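Ciltow puts its house rules for robot teaching in writing

November 19, 2022

Ciltow, which teaches robots to handle groceries by having people do the job first, has published the rulebook its operators work under. It has 69 pages. The previous one was a laminated card.

The new document, drafted with the consultancy Prudico, sets out how a person holding a pair of hand-held grippers should behave while being recorded. Operators may not rush. They may not show off. They may not go back and tidy an item they have already put down, a habit the authors describe as "understandable in a person and baffling in a training set."

Fumbles get a chapter to themselves. A dropped item is to be kept in the recording and labeled as a drop, and anyone caught quietly deleting one has to reread the chapter. During a trial in March, reviewers went through 689 recordings and sent 96 back, mostly for missing labels. One was returned because the operator had hummed throughout, although the rules at that point said nothing on humming. They do now. 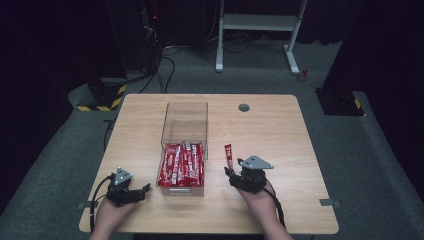 Snacks remain the preferred practice goods, and the rulebook gives them 11 pages, including a ban on eating the materials before the session log is closed. What happens after that is left to local management.

Other sections cover cable routing, rest breaks and where to put the tape markers on a table. Datness, a rival, said it would read the text with interest and already had a card of its own. Ngau, which buys recordings from both, has asked whether the two could agree on what counts as a drop. Talks are expected to take a while.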